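Ticket 3510 - Fireo Cocinas, web de recetas
Asunto: las fotos de las fichas no cargan en móvil
Prioridad: alta
Abierto por: Ifeoma Haruna
Asignado a: Yakubu Obi

Descripción
Desde el miércoles las fichas de receta salen sin foto en el móvil. En escritorio bien. Hueco gris y el texto pegado debajo. Pasa en Ensaladas y en Sopas, en Postres no. Ya borré caché dos veces, igual.

Nota de Yakubu, 9:22
Reproducido en dos teléfonos. Consola: error 404 en la versión pequeña de cada foto. La grande sí existe. Miro el plugin de miniaturas (Veromon), que se actualizó solo.

Nota de Yakubu, 10:05
Veromon ahora guarda las pequeñas en otra carpeta, la plantilla sigue pidiendo la vieja. Postres funciona porque usa plantilla propia, la que hizo Kirsty. Cambio la ruta en pruebas.

Nota de Ifeoma, 10:30
Vale. Ojo que a las 12 sale el boletín con enlace a Ensaladas, si no está para entonces avisadme y lo retraso.

Nota de Yakubu, 10:59
Ruta cambiada. Sopas ok. Ensaladas sigue mal, 22 fichas sin miniatura generada. Lanzo la regeneracion a mano, va lenta. Ifeoma, retrasa el boletín por si acaso.

Nota de Kirsty Wihongi, 11:40
La regeneración se para siempre en el mismo archivo, uno con tilde en el nombre. Renombrado y relanzado. Lo de las tildes ya lo dije en enero, habría que bloquearlo en la subida.

Pasos para comprobar (quien pueda, en móvil)
1. Abrir Ensaladas en ventana privada. Tiene que verse la foto de cada ficha, sin hueco gris.
2. Entrar en la ficha del tomate aliñado y esperar a que cargue la cabecera. Se tiene que ver el tomate rojo sobre la encimera de mármol, nítido y sin estirar.

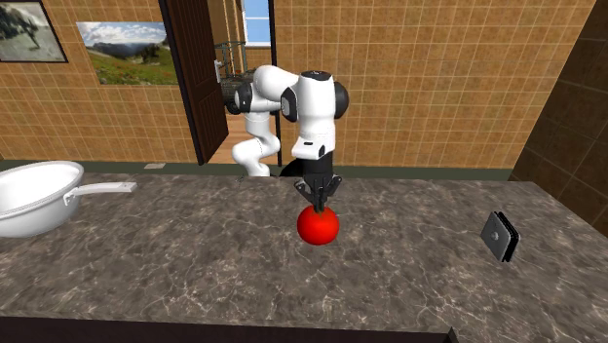 3. Girar el teléfono. La foto se recoloca y el titulo no la pisa.
4. Volver atrás y repetir con una ficha de Sopas.
5. Si algo falla, captura aquí con modelo de teléfono y navegador. Por el chat no, que se pierde.

Pendiente
Desactivar la actualización automática de Veromon (Yakubu). Filtro de tildes en la subida (Kirsty). No cerrar hasta que Ifeoma dé el ok al boletín.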